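Automated Sorting Cells at the Pevville Site: Frequently Asked Questions
Issued by Itero Site Operations, September 2020
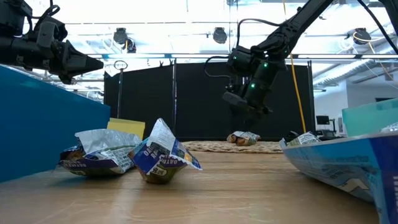
These answers apply to staff on the returns and repack lines. Questions about pay grades go to your shift lead first, then to Human Resources.

What are the cells for?
The cells handle small flexible packages: snack bars, pouches, sachets and similar items that change shape when gripped. Rigid cartons stay on the existing conveyor line.

Which jobs change?
Hand sorting of flexible items on the returns line is being reduced in stages. Staff on that line move to one of three roles: cell operator, exception handler or repack. The repack line keeps its present duties, except that sorted totes now come from the cells.

Will anyone be laid off?
No positions at Pevville are being eliminated under this project. Two openings on the returns line will not be refilled. Agency hours are reviewed separately each quarter.

What does a cell operator do?
Loads the table, starts the run from the workstation, clears faults and logs the result. One operator covers two cells. Operators do not adjust arm settings or change gripper fingers; these are maintenance tasks.

What does an exception handler do?
Inspects items the cell has rejected or failed to pick. Torn, open or leaking packages go to the waste stream and are recorded under code 39. Intact packages are returned to the infeed tote. A package that fails a second time is sorted by hand.

Is training required?
Yes. Operators complete the Skesora basic course and two supervised shifts. Exception handlers complete the first module only. Course time is paid at the normal rate and must be scheduled within working hours.

Can I reach into the cell during a run?
No. Press the stop button, wait for the workstation to show HOLD, and then reach in. An arm that is not moving may still be under power. Indicator lights on the arm do not mean that it is safe to approach.

Who do I call about a fault?
Extension 1569 on all shifts. Give the cell number and the fault code. For a damaged cable or a loose bracket, stop the cell and tag it before calling. Tawfik holds the service contract and attends on weekdays only; faults outside those hours are held for the next visit unless both cells are down.

Are there new pick targets for staff?
No individual targets apply to operators or handlers. The planned output is 952 items per cell per shift. Shortfalls are reported against the cell and are not entered in personal records.

Does the system record people?
The cell cameras are aimed at the tables. Hands and sleeves may be recorded during loading. Recordings are used for fault review and are deleted after 30 days. Supervisors cannot use them for attendance or discipline.

Can I eat at the workstation?
No. Food and drink stay in the break room. Product on a cell table is test or returned stock and must not be eaten, including sealed items.

Can I go back to my old role?
Requests may be made in writing until the end of January. Placement depends on open hours on the conveyor line. Form 2000 is available at the shift office.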